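Workshop Practice 1, Handout 4: Setting Up and Clearing a Work Table
Instructor: Willy Martens
October 28, 2022

Read this before the Jernanico session. You will work in pairs, with 20 minutes to set up and 18 to clear. Room 324 is shared with the Obura group, so leave the table as you would want to find it.

1. Small loose items
Ties, clips and short cables go in bundles. Put one rubber band near the middle of the bundle, snug enough to hold but not so tight that it bends the ties. Do not mix colors in one bundle.
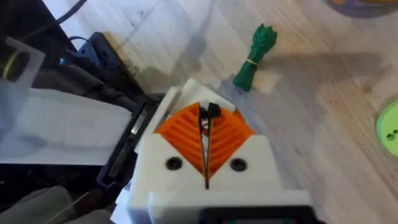

Cut ties go in the trash. Uncut ties go back in the Astby drawer, even if there are only a few left.

2. Containers
Use open containers for parts you will need again during the session. Cards and paper sheets stay flat and away from the containers. Coats and sweaters do not go on the table.

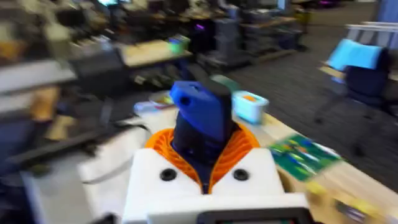 If you run out of containers, take one from the shelf and write it on the sign-out sheet. Lids stay on the shelf.

3. Light
Check the light before you lay out small parts. Strong daylight makes pale pieces hard to see on a pale table. Turn the layout or lower the blind. The desk lamp should read at least 600 lux at the table surface.

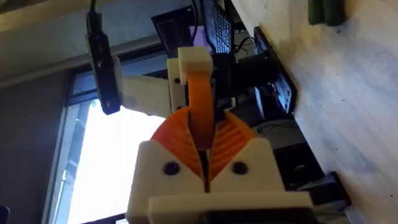 Fig. 1. Daylight from the large window.

4. Toy parts
Keep parts of one kind together. Long pieces go in the round container. Larger pieces may stay on the table while in use. 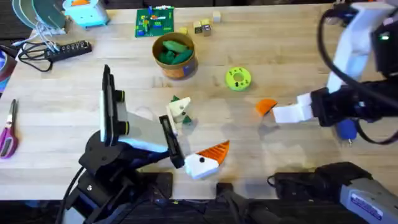

Fig. 2. Green pieces in the round cardboard container, other parts on the tabletop.

Part lists are due in November. Use the Hondon form, one per pair.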